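About us

Hello, and thanks for clicking through to the page that most people skip. I'm the one who answers the phone, cuts the glass, mixes the putty and writes these pages in the evening with a mug of tea going cold next to me. Idivetti is a small sash window workshop. We repair old wooden windows, we draught-proof them, and when there really is no saving one we make a new one to match.

I came to windows sideways. I was a furniture restorer for years, mostly chairs, and then a neighbour asked whether I could free up her bedroom window, which had been painted shut since before she moved in. I said yes without having the faintest idea how. It took me a whole weekend, a lot of swearing and a borrowed pallet knife, and when it finally slid up she stood there opening and shutting it like a child with a new toy! I went home and read everything I could find about pulleys. By the following January I'd stopped taking in chairs.

The name, as people always ask, doesn't mean anything. I wanted something that would sit at the top of nobody's list and sound nice on the phone, and Idivetti was scribbled on the back of an envelope along with Grullutine, which I still rather like but which my family said sounded like a cough medicine. They were right.

What we do

Mostly repairs. A typical job starts with a stuck window or a rattly one, and nine times out of ten the customer has already had a quote for plastic and didn't fancy it. I come round, poke the sills with a bradawl, have a look at the cords and the meeting rails, and tell you what I think. If your windows are fine and only want a lick of paint I'll say so and go home. I've lost a fair bit of work that way and gained most of it back from the people you told afterwards.

Old windows were made to be taken apart. The beads come off, the sashes lift out, the weights live in little pockets in the box and can be got at with a bit of patience. The timber in a Victorian sash is usually far better than anything I can buy now, tight-grained and heavy, and it seems daft to put it in a skip over a few inches of soft sill. We cut out the bad part, let in a new piece, and prime it all round before it goes back. Cords get replaced in pairs even if only one has gone (the other one will go the week after I leave, it always does).

Draught-proofing is the other big one. We run a brush strip in a groove down the beads and along the meeting rail, and you can't see it when the window's shut. It won't turn an old house into a fridge box, but the curtains stop moving, and the traffic noise drops more than you'd expect.

We also do a little glass. I keep a stack of old panes rescued from greenhouses and picture frames, all ripples and bubbles, for people who've lost one pane out of twelve and can't bear a flat modern one sitting among the rest. If you have old glass going spare, please ring me before you go to the tip!

Where we work

The workshop is at the back of Trodavon Yard, behind the tile shop. Go through the arch, keep left, and if you get to the bins you've gone too far. There's parking for one van, and it's normally ours, so try Mensah Street and walk up. Sashes can be dropped off on any weekday morning. Please label them! Pencil on the top edge is best, "back bedroom, upper" or whatever you like, because one sash looks very much like another once the paint's off.

We cover anywhere within 15 miles of the yard. I do get asked to go further, and I've said yes a couple of times and regretted it on the way home.

Prices, since you'll want to know

I don't put a full price list up, as every window is different, but a plain overhaul with new cords and draught-proofing starts at £100 for each sash if you bring it to us. Box frames have to be done in place and cost more. A whole front bay came to £1288 last time I did one, scaffold not included, and that was a fairly sad bay. Visits and quotes are free, and I'll leave you a written one the same day or the next.

Paintwork on the window is part of the job. Decorating the room isn't. I do sheet everything up and I take my boots off, but taking out beads that have been caulked and painted in for decades will usually pull a bit of the edge away with it, and I'd far rather you knew that before you put up new wallpaper. So: windows first, walls second. If you're having the whole room done, ring us before you ring the decorator.

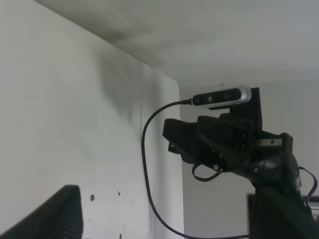
Plain white paint, with a few marks.

I'm asked a lot about touching up old emulsion next to a repaired frame. My honest view is that patches always show, even out of the same tin, and you're better off painting the full wall corner to corner. Wipe it over with sugar soap first, let it dry properly, fill any little holes and give the filler a thin coat before the main one.

A few odds and ends

We don't do plastic windows, conservatories or roof lights. We do do shutters, if they're the folding sort that live in the box beside the window, and I get very excited about those, so allow extra time for the visit.

The waiting list is usually longest in autumn, when everyone notices the draught at once. Spring is much easier, and the putty likes it better too.

Ring in the morning if you can. After lunch I'm generally on the router with ear defenders on, and I'll call you back once I've swept up.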